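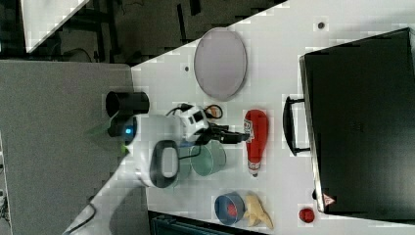
*Ketchup to the right, on the white table.*

I have been writing down what we have for supper. I started last October, in a lined notebook I'd bought for something more ambitious and never used, and I've kept at it long enough that the spine has gone and the cover is held on with parcel tape. There are 357 suppers in it now. I missed a few when we were away, and one week in the spring when I had that awful cold and we lived on toast (I could have written "toast", I suppose, but I wasn't in the mood).

It was Efthymia who put me up to it. Her mother kept a supper book for most of her married life, and when they cleared the flat Efthymia found a whole shelf of them behind the ironing board. No recipes, or hardly any. Just what was eaten and who was there, and sometimes a remark. "Lentils. Too thin." "Fish, Uncle stayed, he talked." She read me a few over the phone and we both laughed until we had to stop, and then she went quiet for a bit and said she wished she'd known about them while her mother was still alive to be teased.

So I thought I'd have a go. I didn't tell anyone at home at first because I felt rather silly, but it's hard to keep a secret in a kitchen the size of ours, and by about the second week Markos was reading over my shoulder and objecting. He felt that "pasta again" was unfair, given that he'd made the sauce from scratch. I crossed it out and wrote "pasta, sauce by M., very good, a lot of pans". He's been keeping an eye on the book ever since, and some of the entries are in his handwriting now, always longer than mine and much kinder about his own cooking.

The thing I hadn't expected is how much we repeat ourselves. If you'd asked me, I'd have said we ate all sorts. I own a great many cookery books and I read them in bed like novels, so in my head I'm forever making braised this and stuffed that. The notebook says otherwise. It says we eat an omelette whenever I've been on the late bus. It says that we buy aubergines, full of good intentions, and eat them five days later as a sort of rescue. It says baked potatoes, baked potatoes, soup, baked potatoes, all the way through the winter, and I can't say I remember minding.

It has changed how I shop, a bit. I used to buy for the person who reads the cookery books and now I buy for the people in the notebook, who want eggs and onions and tinned tomatoes and a bit of decent cheese. There's much less going slimy at the bottom of the fridge. I still buy the aubergines.

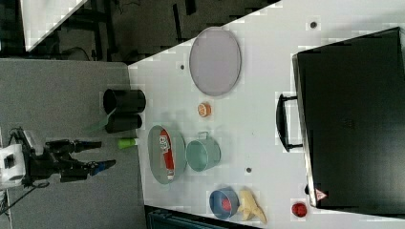 *A pair of black cups, near the edge of the table.*

I've also become nosy about what other people eat on ordinary nights. I don't mean when they've got company. Ask somebody what they cook and they'll tell you about the lamb, but ask what they had last night and they go a bit pink and you get something much more interesting. I've been asking everyone.

Vesela at the allotments has the same supper every night from the first frosts until the clocks go forward: beans, bread, something pickled, an apple. She says it's the only part of the day she doesn't have to decide about and she looks forward to it from about three o'clock. Sudheer, who I used to share an office with, makes one enormous pot of dal at the start of the week and then dresses it up differently each night, with a fried egg, or with greens, or with crushed crisps over the top. I've since tried the crisps and I'm converted. I'd recommend the plain salted sort. Markos tried it with cheese and onion and wrote "interesting" in the book, underlined.

Myrto was the best, though. Myrto is the most elegant person I know, she has linen napkins and she irons them, and I was rather dreading her answer because I thought it would be something with fennel. She had a fish finger sandwich with so much ketchup in it that she had to eat it over the sink. She has it most weeks. She told me all this in a perfectly level voice while pouring me some coffee, and then asked whether I wanted one, and I did, and we stood at the sink together like a pair of students. That's in the notebook too, under "out".

I've been thinking about ketchup on and off ever since. When I was small it wasn't allowed on the table in its bottle. My grandmother, who lived to 97 and held opinions to the very end, thought a bottle on the table was the beginning of the slide, and so it had to be decanted into a little glass dish with a spoon that was too big for it. Of course we all took far more than we would have done from the bottle, and of course the dish had to be washed up after, and of course I've got that dish now and would run back into a burning house for it. I keep safety pins in it. The bottle goes straight on the table here, and I do still feel her looking at me.

There were rules about plates as well. You had a supper plate and you had a fruit plate, and you did not put your orange peel on your supper plate, even if it was scraped clean. I thought every family did this. I must have been nineteen before I saw somebody drop their peel in among the bones and the gravy, at a friend's house, and I remember looking round the table to see who was going to say something.
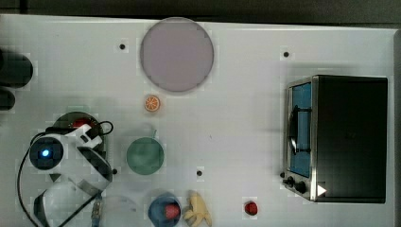
*Big pale pink plate and a toy slice of orange.*

We've no fruit plates now, or rather we have three, and none of them match, and they get used for biscuits. But I noticed, reading back through the notebook, that I always write the fruit down on its own line. "Chops, peas. Orange." "Soup, the end of the bread. Pear, bit woolly." I hadn't meant to. It seems the fruit still gets its own plate as far as the notebook's concerned, and my grandmother would be delighted, and would also want to know why the pear was woolly and where I'd bought it.

If you fancy doing this yourself, I don't have much in the way of advice. Keep the book in the kitchen, with a pen tied to it — ours is on a bit of garden string and even so it goes missing. Do it the same night if you can. By the next morning I've usually lost all memory of supper, and there are several entries that just say "?" with a biscuit crumb pressed into the paper. Put down who was there. I was slack about that to begin with and I'm sorry now, because "chicken pie, lots of us" tells me nothing at all, and I'd love to know which of us it was and whether it was the night the fuse went.

And don't improve it. I did go through a phase, round about March, of cooking things so that I'd have something nice to write, and those weeks are dull to read. There's a run of very respectable salads. I was clearly showing off, though goodness knows to whom, and it ends abruptly with "chips, bench by the harbour, wind, perfect".

Efthymia has started typing up her mother's. She's done one book and has got as far as page thirty in the next, and it's slow going because the handwriting gets smaller when money was short. She thinks her mother was trying to make the notebook last. She rings me when she finds a good one. Yesterday's was "Rice. Everybody cross. Rice nice." and I've been saying it to myself all day while doing the washing.

I'll need a new notebook before Christmas. Markos wants to get one with squared paper, so that he can keep a tally of pans down the side, and I've said we'll see. Tonight is leeks and potatoes in whatever form I can be bothered with when I get in, and there are two oranges left in the bowl that want eating up.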